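Grigoris Mavromatis does not like the word "outsider." He used it once in our conversation, winced, and took it back.

We met in a café near the Vasilakis library, where he has spent three years reading the case files behind the Rumholm drawings. There are 1085 sheets, most of them made by patients between the wars. A selection goes on show in July, and the advance text calls them "windows into the mind." Mavromatis has his doubts.

"Whose mind?" he said. "A doctor named Lullus handed out the paper. He chose what to keep. I think we are looking at his taste as much as anyone's illness."

I asked if that wasn't a little convenient for a man with a book coming out. He laughed – not very warmly – and said the publisher, Turnon, had printed 300 copies, so nobody was getting rich.

His evidence is thinner than he would like. The files mention drawings thrown away, but never how many. One patient, a former clerk, copied the date 1519 onto 30 sheets in a row. Lullus called it a fixation. Mavromatis thinks it could have been a room number, or a debt.

"Or it means nothing," he said. "People want it to be a code."

I'm still not convinced the drawings tell us much about the doctor either. When I said so he shrugged and asked for the bill. "Go and look at them in July. Then write to me and complain."
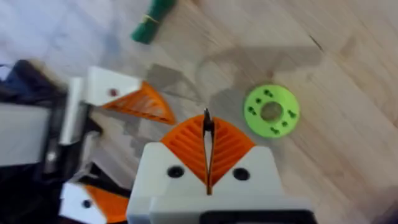 Reading time: 1 min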